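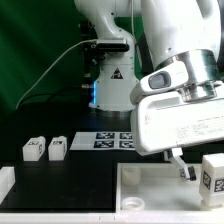 News > Automation > Lab Testing

December | By Hrvoje Mujić

Finero has begun comparing two gripper fingers for Ulcombe, the parts maker. Both are being tried on small white blocks with printed markers. 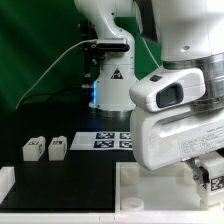 Marked block at the tray during the gripper comparison.

Each finger gets 126 attempts, and the full program runs to roughly 300 with the camera checks.
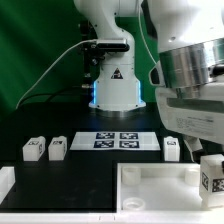
Next steps

Results go to Cheema, which supplies the controller.

We use cookies to improve this site. Accept | Settings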